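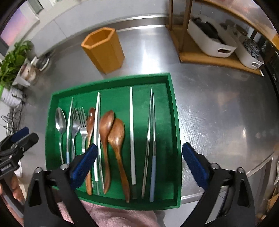

**What counts as one complete demonstration for the utensil task?** A demonstration runs from the first closing of the fingers on a utensil to its release, and each utensil is recorded separately.

October 2020. Task set: Sernadis, cutlery handling with hand-held grippers.

Operators: Tayla Ngata, Si-woo Seol.

The session target is 200 demonstrations. Thin metal chopsticks and wooden spoons are to be logged under separate labels. Operators shall pause for two seconds before each grasp so that the start point can be marked.

Nine recordings were set aside for review by Tyson Penner. Labels to be checked against the June list before training.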